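Ticket: Left arm drops or shoves the tape roll, head camera swap, sorting bench
Project: Lorkholm
Opened by: Wumpini Laryea
Status: Open, waiting on vendor
Priority: Normal

Summary

We are comparing two grippers on the sorting bench, the Tully (two flat parallel fingers) and the Lima (two fingers with soft curved pads). Same arms, same controller, same head camera. The Lima fails on the tape roll far more than it should. The Tully fails on it too, but less. Fruit is fine on both.

Setup

Controller is the Brirnirard, stock firmware. Head camera is the new one, fixed exposure. Grip force limit set to 22 on both grippers. Arms start parked out of the camera's view and go back there between runs. Each run starts with both baskets empty and four items on the table: apple, banana, tape, stapler. The paper labels say which basket is which, "fruits" on the left and "office supplies" on the right. I put the tape near the fruits basket on purpose, and the banana toward the other side, so the arm can't get away with dropping everything in the nearest basket.

What happens

Lima: fingers come down on the outside of the roll, close, and the roll slides out forward. Sometimes it gets lifted a little and drops on the way across. When it drops, the controller still reports a good grasp and the arm carries on to the office supplies basket with nothing in it.

Tully: either holds the roll or misses it completely. When it misses, the controller reports the miss and retries, so the run can still finish.

Log

Tuesday, morning. Ran 80 picks per gripper, tape only. Lima lost the roll on 22 of them. Did not change anything in between. Saved the controller logs for both.

Tuesday, after lunch. Raised the Lima force limit one step at a time. No real change until the top of the range, and at that point the pads fold over and the roll comes out sideways. Put it back to 22.

Later the same day. Swapped the old head camera back in to rule out a bad position estimate. Same result, so the new camera stays on. Its estimate of the roll center was steady from pick to pick, and the fingers were coming down where they were told to.

Next session. Changed the grasp on the Lima so one finger goes in the hole and one stays outside. Much better when it gets in. The pad is a tight fit though, and if the hand is turned even a little it lands on top of the roll and the arm stops on a force fault. The Tully finger goes in with room to spare.

Also tried slowing the close. At 600 ms the roll still slips. At 2000 ms it slips less, but the whole sort gets too slow to compare fairly with the Tully, which closes at 600 ms and does fine. Left both at 600.

Stapler. No drops on either gripper. The Lima is a bit nicer here — the pads give and it doesn't tip the stapler when it closes. Worth keeping in mind before anyone writes the Lima off.

False grasp report

I think this is a separate problem. The Brirnirard decides "holding" from finger position only. With the Lima the pads squash and spring back, so the fingers can stop short of closed with nothing between them. Changing the closed threshold got rid of most of the false reports but it then called the banana a miss once. Need a better check than one number.

Questions for the vendor

Is there a narrower pad for the Lima that would fit inside a tape core?
Can the Brirnirard use motor current together with position for the holding check, and in which firmware?

Next steps

Repeat the full four-item sort with both grippers, inside grasp for the tape, threshold back at default so the numbers line up with the first set. Start layout for every run is the one at the bottom of this ticket. Please put things back that way if you use the bench, labels included. Will update when I hear back on the pads.

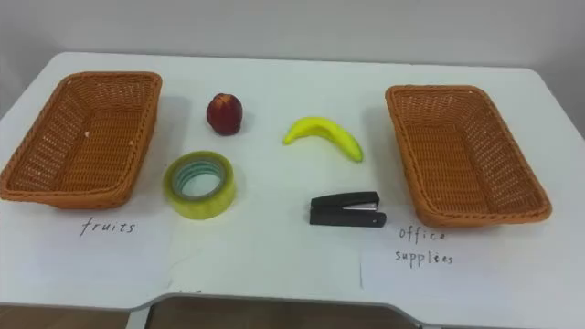
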